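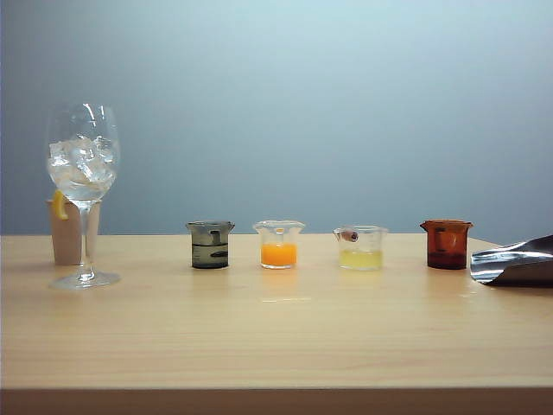 June, 6.40 am

Second week on the drinks bench at Jeltonstead. Genowefa Bednarek had the log open before I got my coat off. The Tukach arm is now down for all the pouring on the mocktail line, and the roster has moved one of us from mixing to setting out. For the moment that means me.

Setting out is slower than mixing ever was. Every vessel needs a position, and the position has to be entered. With a jug in my hand I never cared where the lemon was. Now I do the layout, check it against the sheet, step back behind the tape and wait. The pay grade is the same. Genowefa has asked Purkside whether it stays that way after the trial, and they have not answered. 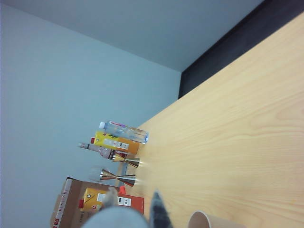
Restocking has become a job of its own and there is no line for it on the timesheet. The old habit was to grab whatever was nearest and put it back anywhere. The sheet now has a row for each item along the back of the table, water bottle and cartons included, and the two jiggers go side by side, polished metal with copper-coloured cups. I have asked for matte ones. Reflections are my guess for some of the odd entries in the log, but I have no proof, and Borkowska wants proof before she signs for new stock.

Log to date: 2,350 pours attempted, 2,000 accepted, 17 stops where a person had to step in. The remainder were outside tolerance on volume. My own pours were never measured, so I can't say how I would compare. I suggested we run a day by hand with the scale on. Genowefa was keen – the others less so.

I miss tasting. It used to be part of mixing and it isn't part of setting out, so nobody on the early shift does it. Put that in the handover notes.

Still to do: relabel the shelf, ask about the timesheet line, order lemons.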